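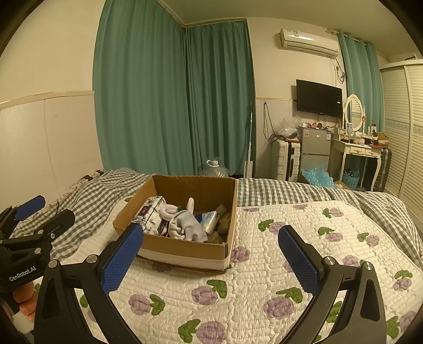
4.2 Sorting before a move

We had expected people in Istlow to start with the kitchen, as earlier studies of moving house would suggest, but most of our 114 households began in a bedroom and stayed there far longer than they had planned. Old letters and winter coats slowed everyone down — and so, we were touched to find, did the wish to tell us about them. Siliņa noticed much the same thing in Gremville, although the families there had only 13 days to pack. Figure 3 gives the hours spent per room for both towns.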